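Can a robot arm do small hardware jobs in a home shop yet?
Posted in Workshop & Garage, Feb 13, 2024

Rorkano
I fix up old latches and small hardware in my garage and sell them on. Lots of dull handling, pick it up, turn it, put it down. My nephew keeps sending me clips of arms folding towels and wants me to buy one. Budget is not huge. Is anybody here really using one for fiddly metal stuff or is it all demo videos? Laundry would be a bonus, my wife says.

Anas Geagea
Depends what you call a job. Same part, same spot, same way up, yes, fine. Mixed parts out of a bin, not in my experience. I gave it most of January. Best run was 30 parts before I had to step in, worst was 3. Close work around a slot or a lever is where it gets slow, and thin wires are a pain, they go wherever they want.

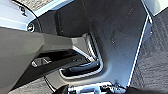

Gripper finger over the dark plate, curved slot just below the tip.

Dust matters more than I thought, so wipe your plates first. Make a simple jig, even a crappy wood one, and half your trouble goes away. Set the grip force low and work up. Also light it from the side, shiny rims confused mine untill I moved the lamp.

Towels: tried it once. 60 minutes for a small pile and I refolded them all. Tell your wife sorry.

Tomeck
no. save your money, get a good vise

Plisten
Kind of disagree with Tomeck. I only use mine to load a tumbler and it's paid for itself in sore wrists. But thats one motion all day. The setup guide Rizk used to link is giving a 404 now, if anyone saved a copy please post it. For latches I'd still do the springs by hand.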